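Zernilar Microfiber Cloth, Blue

June 3, 2020
By Thandeka Lekota

General-purpose microfiber cloth for dusting and dry wiping of desks, shelving, equipment housings and similar hard surfaces. Supplied in one color, royal blue. Sold singly or in cartons of 200.

Specification

Item no.: 636
Material: polyester/polyamide blend
Pile: short loop, both faces
Edge: overlocked
Color: royal blue
Carton quantity: 200

Use

Dry: Fold the cloth in quarters to give eight working faces. Wipe in one direction with light pressure and turn to a clean face when the pile is loaded. Do not shake the cloth out near the work.

Damp: Wet the cloth, wring fully and wipe. Follow with a second, dry cloth on glossy or dark tops, where residue shows. Do not spray liquid directly onto electrical equipment.

Perforated panels: For speaker grilles, vent covers and filter housings, use the cloth dry. Work across the holes with the cloth bunched in the hand. Pressing hard pushes dust through the perforations. Ribbed or grooved bands are wiped along the groove.

Not recommended for unsealed wood, freshly painted surfaces or anything above the wash temperature given under Care.

Care

Machine wash at up to 140 °F with a liquid detergent. Wash new cloths separately for the first two cycles; the blue dye may release slightly. No bleach. No fabric softener, which coats the fiber and reduces pickup. Tumble dry low or hang. Do not iron.

Cloths that have been used with oil or polish should be kept apart from the dry-dusting stock, both in the wash and on the shelf.

Handling and storage

Creasing does not affect performance, and cloths can be stored folded or loose. Keep them off the floor and away from swarf, sawdust and grit. A cloth that has picked up grit is to be washed before it is used again on a finished surface.
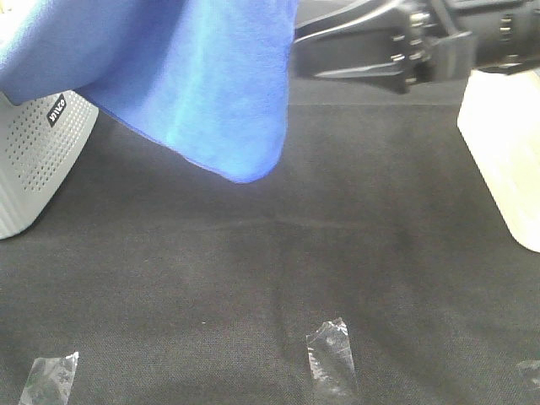

Ordering

Order by item number. The Flomindale dispenser, item no. 1955, holds 58 folded cloths and is ordered separately. Carton prices on request from Bongani Visser, trade sales.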